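Vernent Community Health Program
Oral Health Basics, Handout 5: Dry Mouth
Revised 28 June 2026

Read this before the session. Bring it with you, along with the diary sheet from Handout 4.

1. What saliva does

Saliva is mostly water. The rest is a mix of minerals, proteins and enzymes. It washes food off the teeth, weakens the acids that bacteria make after a meal, and puts calcium and phosphate back into enamel that has started to soften. It also makes it possible to chew dry food, swallow and speak clearly.

Flow changes through the day. It rises at meals and drops to very little during sleep. For that reason the last cleaning of the day matters more than the others, and a sweet drink left by the bed is a bad habit at any age.

2. What dry mouth is

Two terms are used and they get mixed up. Xerostomia is the feeling of a dry mouth. Hyposalivation is a measured drop in flow. A person can have one without the other. In the Nistosden clinic survey, which we will use again in Handout 7, 586 adults answered the questionnaire and more than 30 of them reported dryness every day. The survey asked about feeling only. Flow was not measured, so do not quote it as a rate of hyposalivation.

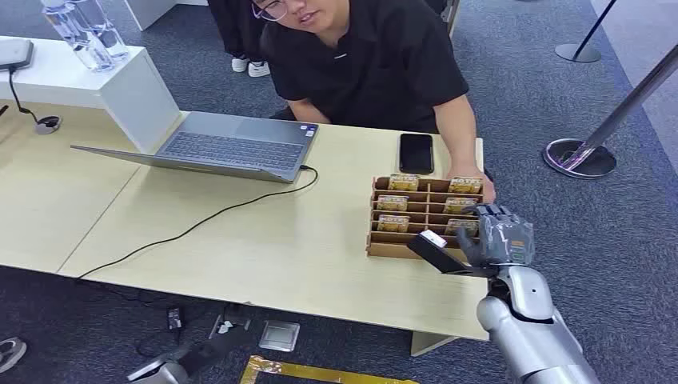 Whitelaw wrote in the margin of the last version that the two terms should be dropped altogether, that patients only ever say their mouth is dry, and that a handout for beginners ought to talk the way patients do.

The terms stay in, as you will meet both in the reading. Use "dry mouth" when you speak to patients.

3. Common causes

Medicines are the most frequent cause. Many drugs for allergies, depression, high blood pressure and bladder problems list dryness as a side effect, and the effect adds up when several are taken together. Other causes:

Not drinking enough
Breathing through the mouth, especially at night
Smoking
Radiation treatment to the head or neck
Sjogren's syndrome and some other conditions
Diabetes that is not well controlled

Age alone is a weak explanation. Older adults take more medicines, and that accounts for much of the difference.

4. Signs to look for

Lips that crack at the corners. A tongue that looks red or grooved. Food that sticks to the teeth long after a meal. Decay along the gum line or on the roots, where it is otherwise less common. Dentures that rub or will not stay in place. Patients may also mention a change in taste, or waking at night to drink.
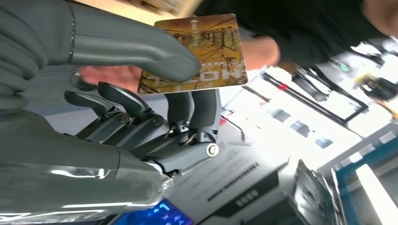 Any of these can have another cause. Write down what you see and what the patient reports in separate columns, and leave the diagnosis to the dentist.

5. What helps

Small sips of plain water through the day. Sugar-free gum or lozenges, if the patient can chew safely. Fluoride toothpaste twice daily, with the foam spat out and the mouth not rinsed afterward. A humidifier in the bedroom. Saliva substitutes bring relief for a short time and can be used again as the label allows.

Things to cut back on: alcohol, mouthwash that contains alcohol, caffeine late in the day, and hard candy with sugar. Acidic candies, including the sugar-free kind, can wear enamel when there is little saliva to protect it.

No patient should stop or change a prescribed medicine because of this handout. The prescriber may be able to adjust the dose or the time it is taken.

6. For the next session

Fill in the diary sheet for 7 days. Note each drink other than water and the time you had it. Read the Vamer reader, chapter 5, up to the table on fluoride strengths. The February edition has the table on a different page but the text is the same.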